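Robot Teaching Operator (part-time, fixed term)
Fodeck – Kemura site
Posted March 6, 2018

Fodeck is hiring 4 operators to teach robot arms how to handle everyday objects. You move the arm by remote control, the system records what you did, and the recordings are used to train the software that will later run the arm by itself. No background in robotics is needed. We train everyone from the start.

The current project is called Camum. It covers bins, trays and baskets: picking them up, moving them, and putting things into them and taking things out. Most of the work is done with two arms at a table.
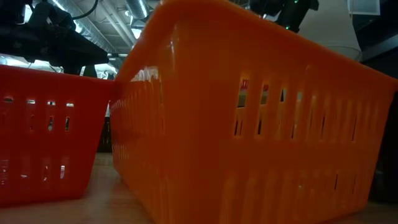
A task is short. You set the objects out according to a card, take the controls, do the task once at a steady pace, and mark the recording as good or bad. Then you reset the table and do it again with the objects in a slightly different place. The target is 300 good recordings per operator by the end of the contract. Bad ones are kept too, so please mark them as they are. Dropping a basket is fine – marking a drop as good is a problem.

Some sessions are run from the main view of the table and some from the wrist view only. The wrist view is harder. It shows the tips of the gripper and whatever is right in front of them, and it blurs when the arm moves fast. Expect to be slow with it for the first few days.
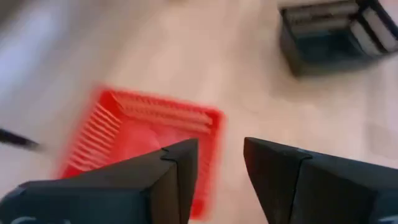
Hours and pay
Shifts are 3 hours, mornings or afternoons, with a break in the middle. You choose your shifts a week ahead. The contract covers 30 shifts. Training shifts are paid at the same rate as regular ones. Operators who started in February on the Després project may apply again and can skip the first training shift.

What we ask for
Steady hands and patience with repeated work
Normal or corrected eyesight, and the ability to tell colors apart, as the task cards refer to objects by color
Able to lift light plastic containers and stand for part of the shift
Basic written English for the session log
Age 18 or over

Experience with game controllers, sewing, model building or forklift driving is useful but not required.

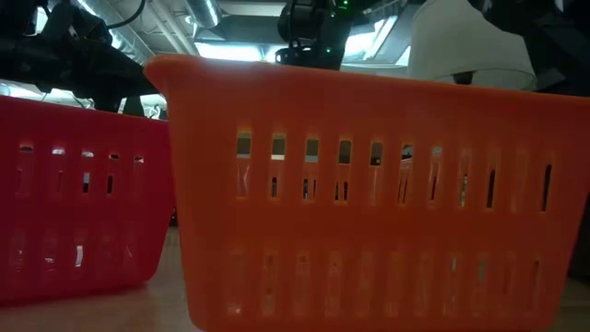 Gripper over the orange basket, red basket to the left.

How to apply
Send a short note saying which shifts you could work and any hands-on work you have done. A résumé is optional. We will invite you to a trial session on the arm, which is paid. Please wear closed shoes and tie back long hair. We reply to all applicants, including those we can't take on for this round.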